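Momesow Community Help > Events and visits > Robots and automation

Taking a group to the Gradness open day - what do you see, and is it worth the trip?

Asked by Lovely Yap

I help run an evening class for adults who are getting back into work, mostly care and housekeeping jobs. Gradness has an open day in February and we have been offered places for the group. The invitation says "live demonstration of household tasks" and gives a start time of 2 pm, and that is all it says.

I would like to know:

- what the robots do on the day
- how close people can stand
- whether it suits people with no technical background
- whether there is seating, as two of our group can't stand for long

We would be coming by coach from Naidu, so it is a fair way to go if it only lasts twenty minutes. Has anyone been?

3 answers

Answer from Hanyu Su (marked as most helpful)

I went to the last one with my work. There were 200 tickets and they let people in by group, 36 at a time, so you won't all be crammed in together. Our slot ran for just under an hour including questions.

The demonstration area is set out as parts of a home. When I was there they had a hallway corner, a kitchen worktop and a table laid for a meal. You follow the guide from one to the next. The kitchen part was mostly moving cups and closing drawers. The table was slow and I would not have missed it.

The part most useful for your group is the clothes. The robot has two arms with a simple two-finger gripper on each, and it works at an armchair with a coat rack in the corner behind. The guide explained that a shirt or jacket is hard for it, as cloth changes shape every time it is picked up. A mug is the same mug each time. People who do this for a living had plenty to say about that, and the guide was happy to listen. 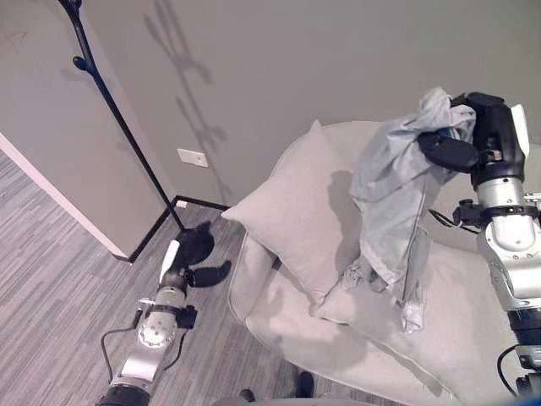 What to expect on the day

Arrive early. The desk checks names against a list and it took our group longer than the talk at the start did. Bags go in lockers and you need a pound coin.

You stand behind a line of tape on the floor. It is close enough to see the grippers properly if you are in the front two rows, less so at the back. The guide swapped the rows over halfway through when somebody asked, so ask.

It is slow. I would warn people about that before they get on the coach. Picking up one piece of clothing can take a good while, and there are stops while staff reset things. Several people in our slot had expected something like a film and got restless. The ones who asked questions got more out of it.

No technical background needed. The opening talk is ten minutes with slides and after that it is all in normal language. The best question in our slot was from a woman who asked why it didn't just shake the shirt out first, as anyone would. The guide said they were working on that and then talked about it for five minutes.

Seating - there were benches along one side but not many. Email them beforehand and they will put chairs out at each stop. They did this for one of our party without any fuss.

Photos were fine when I went, but not of the screens on the staff desk.

Answer from PinnessRoad

Went two years ago so may be out of date. Parking for coaches is NOT on site. You get dropped at the gate and the coach goes round to the Pinness retail park, 200 metres back down the main road. The driver will need to know that before he sets off. The cafe shuts at 3 so if you have the 2 pm slot go before, not after. Tea was all right.

Can't help on the robots, I was there with my son and we spent most of it in the workshop next door where they let children drive a little trolley.

Answer from tillymint

is it free?

Comments

Lovely Yap: Thank you, very helpful, especially the chairs. I have emailed them. To tillymint, yes, ours were free but you have to book as a group. I will tell the coach firm about the retail park.

Hanyu Su: Good. Ask for the first slot if they offer you a choice. Ours was the last on the Monday and the guide had nearly lost her voice.

Lovely Yap: They have only offered the 2 pm so we will take that and bring sandwiches.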